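Project report – Hand-held gripper build, shared workshop at Cundlow

So this was supposed to be a two-week job, and my notes start on 1st August, and I only got the thing closing properly in September. Joon-young Han and I split it like this: I did the fingers and the housing, he did the tracking side (printed markers, the math, all the stuff I'm bad at).

The first fingers I made were smooth and they were terrible! A marker pen slid right out every time. Grethe Hafstein, who was grading us, asked why I hadn't put any texture on them and I had no good answer – I just hadn't thought of it. The next set was black and V-shaped with ribs on the inside faces, and I liked those right away. I ran 300 pickups with them, mostly pens and bottle caps and one very patient rubber duck, and 267 came out clean. Most of the misses were caps lying flat, where the tips can't get under the rim.
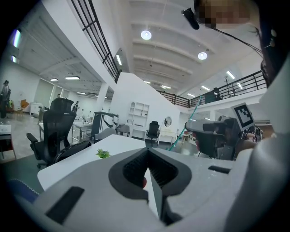

The other thing that ate my time was the trigger. My first spring was way too stiff, so by pickup 50 my hand was cramping and I was getting sloppy. Arnar Thoroddsen gave me a softer one out of his parts drawer and it helped a lot, although now the fingers open a bit slower than I'd like. I could probably fix that with a shorter lever (I drew one, never printed it).

Joon-young had his own headaches. His marker card kept curling, so the angle readings drifted, and he ended up gluing it to something stiffer. We called the log script Flarura, which was his idea, and it crashed 2 times during the long run. I lost a few rows and had to redo those pickups, so that's why the times in my table have a gap.

Still to do: print the short lever, try the flat caps again with thinner tips, and give Arnar his spring back.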